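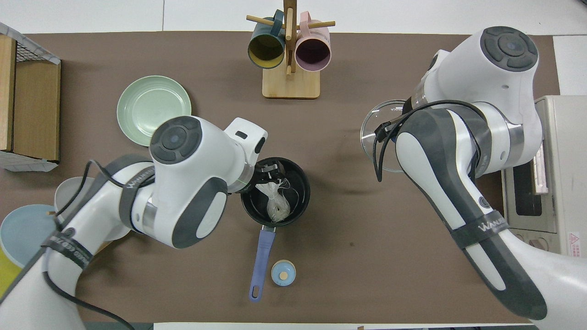 Minutes: Members' Funding Meeting, Ludton Screen Co-operative

Held in the upstairs room, January. Meeting opened 7 pm. 15 members present, quorum met.

12 shares 4 comments

1. Minutes of the previous meeting

Accepted with one correction. The earlier minutes said the broadcaster had "committed" to a second season of Nalia. The letter on file says it "looks forward to discussing" one. The word "committed" is to be struck out.

2. Proposed share offer for Nalia, season two

The chair presented the offer paper from Pretuvau, the firm hired to run the raise. Pretuvau proposes selling new shares to the public through its own website, with the money going to 11 new episodes and a stage show.

Members had the paper for less than a day and several objected to that. The chair apologised.

Points raised:

The paper values the co-operative's animation arm by comparing it with much larger children's studios. A member asked which of those studios had only one program and no toy licence. The chair could not name one. Pretuvau is to be asked to redo the comparison with companies of our own size.

The forecast has toy and book income starting in the first year. We have no signed licensee. The one toy maker to have shown interest asked for samples and has not written back. Several members wanted that line taken out altogether. The chair thought it could stay if labelled as a hope. Left unresolved.

Pretuvau takes its fee from whatever is raised, plus a set-up charge payable even if the offer fails. The meeting did not like the set-up charge. It was also noted that the firm recommending the offer is the firm paid to run it.

Online viewing of season one was described in the paper as "surging". A member who looks after the channel said most of the rise came in the week of the school holidays and has since dropped back. The paper should show the whole year.

On the mailing list, Pretuvau counts 236 "warm leads". The list is made up of people who entered the colouring competition, and many of them are presumably children. To be removed from the paper.

Moved that the offer be approved in principle. Lost, 4 for, 11 against.

Moved that the paper be sent back to Pretuvau with the questions above, and that no set-up charge be agreed to in the meantime. Carried on the voices.

3. Stage show

Deferred. No budget was tabled, only a drawing of the set. One member asked that the minutes record that a drawing is no substitute for a costing.

4. Jankauskaitė archive

The grant for scanning the Jankauskaitė puppet films has been received and is being held in a separate account. A member asked whether any of it had been used to cover wages on Nalia. The bookkeeper said no and will bring the bank statement to the next meeting. Members asked to see it on paper.

5. Other business

The colour printer is still under repair. The lease on the edit suite is up for renewal and the landlord's new figure is higher than expected. Two members will look at other spaces in Ludton before anyone signs.

Next meeting to be set once Pretuvau replies. Papers are to go out at least 7 days ahead.

Meeting closed 9.40 pm.

3 comments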